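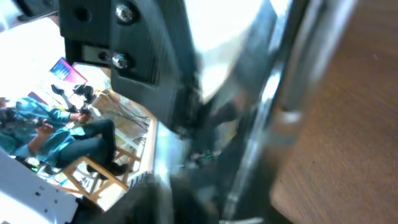

No. 39

Home Diary Older Newer About

Sunday, early evening
Posted by the tenant, upstairs

The rent letter came under the door while I was defrosting the freezer, so I read it standing in a puddle. Up 85 a month from September, to 990, "in line with improvements to the building." I have lived at Nilumwood for 3 winters and the only improvement I can name is the new sign that says Nilumwood.

Walked down to Delorme to be angry in the fresh air. Bought plums. They were hard as golf balls and I ate two anyway, out of spite.

Looked at a place on Nurnell on the way back. Nice windows, no oven. The ad called it "a kitchen for people who eat out" – at that price they'd be eating out of the sink. Crossed it off.

So I suppose I'm staying. Wrote a reply to Goltari Property asking for the bathroom fan to be fixed first, then took out the word "finally," then put it back in. Will mail it tomorrow if I can find a stamp.

Freezer is done. Found peas I don't remember buying.

Last updated: Sunday, 9:40 pm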